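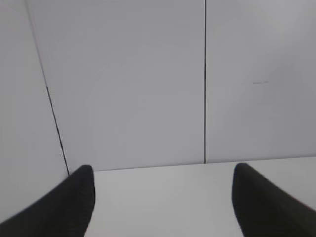
Nekitz, Sep 4, 2022

I get a lot of mail about the old coastal bunkers at Berer, mostly the same handful of questions, so I finally put my answers on one page.

Can I just walk in?
Into the lower observation post, yes. The door's been gone for years. The main casemate is locked and you need the key holder's okay, which took me three emails and a phone call (be nice, he gets a lot of these!).

How many gun positions are there?
4, if you count the one on the north side that slid down the bluff. I do count it. You can still get to the rear wall at low tide, but wear boots you don't love.

What happened to the guns?
Scrapped, as far as I can tell. Bart Verstraete has a local newspaper clipping about the cutting crew and he's sure one barrel went to Prokness instead. I'd love that to be true, but I haven't found a single photo of it there.

What does the number 2825 on the tunnel wall mean?
No idea! My best guess is a cable or survey number, as it's stenciled in the same paint as the arrows to the magazine. If you've seen one like it at another battery, please write me.

Is the tunnel safe?
The first stretch is fine with a good headlamp. I run a 1000 lumen one and still bang my head on the pipe brackets. Past the second blast door the ceiling is shedding concrete and I don't go there anymore.

Do you have a plan of the site?
Only my own sketch, and the ammo hoist is in the wrong place on it. I'm redrawing it after my next trip in with Bart.

Where do I park?
Use the gravel lot on the Tsao road. The farm gate is closer but they need it for the tractor.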